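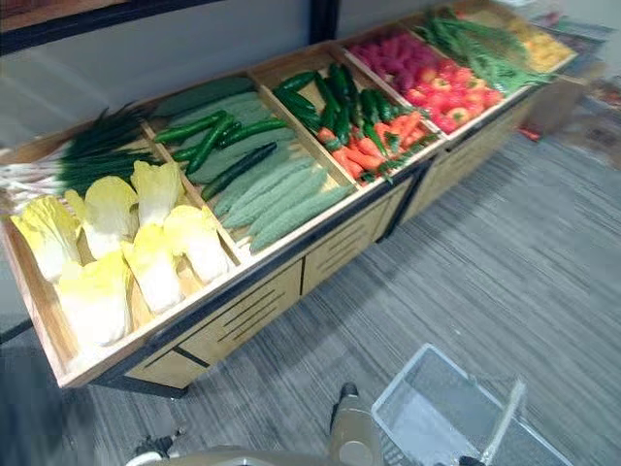
Showing a robot a task, Effie Dow wrote in the Marras handbook, is "closer to teaching someone to drive than to writing a program," and most of the work lies in doing the same thing again with small changes. The method she was describing is usually called robot demonstration, or learning from demonstration. A person performs a task through the robot, the robot's sensors record the motion, and a control program is later trained on the recordings.

Methods

Two methods are in common use. In hand guiding, also called kinesthetic teaching, the operator takes hold of the arm and moves it through the task while the motors offer little resistance. The joint positions are saved many times a second. Hand guiding needs little extra equipment, but the operator's hands and body may block the cameras, and guiding two arms at once is hard for one person.

In remote control, or teleoperation, the operator stands or sits apart from the robot and moves it through a second device. This may be a pair of hand controllers, a glove, or a smaller arm with the same joints as the robot's own. The Fistard system uses matching arms, so that bending the operator's elbow joint bends the robot's. The Skiter system uses hand controllers and leaves the elbow position to software. Operators generally learn the second kind faster, though they have less say over how the arm passes around obstacles.

Tasks and settings

Early work dealt mainly with single motions, such as placing a peg in a hole. Later work turned to household and store tasks made of several steps. Picking produce from a display and putting it into a shopping basket is one of these. Artificial vegetables are often used, as they do not spoil and keep their shape through repeated handling. Items that differ in length, thickness and surface call for different grips – a cucumber can be taken across the middle, while a leafy head is often held near the base.
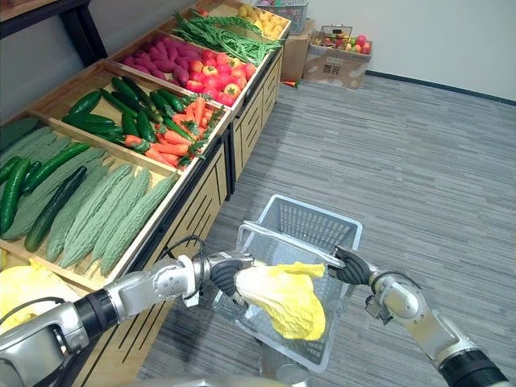
With two arms, the operator must also decide what the second one does while the first is carrying something. It may steady the basket, move a handle aside, or simply wait. Guidelines differ on waiting. The Marras handbook asks that an idle arm be kept still and in view, while Jultard allows it to begin the next step early.

Recording practice

A single attempt is called an episode. Episodes for a produce task commonly run up to 45 seconds, and a set for one task may hold around 1,000 of them. The starting positions of the items are changed between episodes. Failed grasps are handled in different ways: some groups delete them, and others keep those in which the operator recovers and finishes the task.

Limitations

Most remote systems give the operator no sense of touch. Grip force must be judged by eye, and soft items are often squeezed too hard. Delay between the operator's movement and the arm's is a further problem. Results also depend on the operator, and sets recorded by one person may carry over that person's habits.

Related articles
Fistard
Grasp planning
Hand guiding
Jultard
Skiter
Two-arm manipulation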